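Search this site Search Go
Menu

The Woman Who Listens to Wood

Posted 29 September 2018 | by the Jastum staff

The workshop sits behind the old feed store in Drovireck, and you can hear it before you find it. There's a tap, a pause, another tap, and then a laugh. When I came around the corner she was holding a thin slab of spruce up by her ear, pinched between two fingers, knocking on it with a knuckle like somebody at a neighbor's door.

"Hear that? Hear how long it goes on?" she said, before we'd even shaken hands. "That one's going to be a guitar top. I knew it the second I unpacked it."

She has been building guitars and mountain dulcimers for most of her adult life, and she asked me to leave her name out of this. The shop is called Habte and she'd like people to know the shop. "Put the dulcimers in," she told me. "Everybody writes about the guitars."

So, dulcimers first! They're long, narrow instruments you play on your lap, and hers have a sweetness I wasn't ready for. She played me a slow waltz on one with a walnut back, and I forgot to write anything down for the whole length of it. She grew up with one hanging on the kitchen wall that no one was allowed to touch. "Of course I touched it," she said. "I used to wait until the car pulled out of the driveway."

She built her first one from a kit and says it sounded like a cereal box. The second was worse. For the third she spent 300 dollars on good wood, which was every bit of her savings, and then left it in a closet for most of a year, too scared to make the first cut. "I'd open the door and look at it and close the door again. Then one evening in November I was mad about something else entirely, and I went and got the saw."

That dulcimer is still in the shop. It has a crack near the tail that she fixed and fixed again, and a pick scratch the length of a finger. She won't sell it. Somebody once offered her 400 dollars for it on the spot, and she says she didn't even have to think. 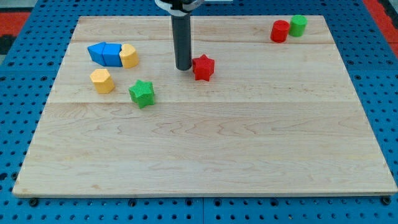 Talk to her about maple and you'd better have the afternoon free. It's her favorite wood for backs and necks, and she gets most of it from Kastumard, a small mill up the valley where they let her climb around in the stacks. Plain maple is fine, she says, and plenty of wonderful instruments are made from it, but what she loves is a pale board with some movement in it, where the darker grain lines wander and the figure goes wavy across the face. She doesn't mind a glued-up piece, either, with a seam or two running across it. "People see a seam and think it's second best. The back on a nice guitar is usually two pieces! A good glue joint will outlast me." Figured wood does make her work harder. It tears out under a dull plane, so she sharpens constantly, and for the last passes she switches to a scraper and takes off shavings so thin they float.

I asked whether the look of a board tells her how it will sound. She rocked her hand back and forth. "A little. Less than customers hope. You have to pick it up. You have to knock on it — and then you have to be wrong a bunch of times."

She has been wrong a bunch of times. There was a guitar with a cherry back that she was sure would be the best thing she'd ever made, and it came out polite. That was her word, polite, and she made a face when she said it. She took the top off and thinned the braces, put it all back together, and it was still polite. It lives with her sister now, who plays it every day and adores it.

These days she finishes an instrument when it's finished and not before. There's a waiting list, written in pencil in a school notebook. She teaches, too, 2 students at a time, evenings, and she lights up when she talks about them. One had never held a chisel. "The first time the strings went on and it made an actual note, there was yelling. I was yelling too. I still yell, every single one."

The humidity worries her more than anything. She has a gauge by the door and another over the bench and checks both on her way to get coffee. Dry winters shrink the wood and summers swell it, and a top glued up on a muggy day may split by New Year's. "I wouldn't glue today," she said, squinting at the gauge. "Maybe tomorrow."

Before I left she handed me the spruce and made me try it. I pinched it where she showed me and knocked, and got a thud. She moved my fingers over by half an inch. I knocked again and the whole thing rang, and I laughed out loud, and she was already reaching for the next one on the pile.

The shop is open most afternoons. Knock loudly if the saw is going.

Get our newsletter! 300 words on music and making, every month. Enter your email Sign up
We use cookies to improve your visit. Accept Learn more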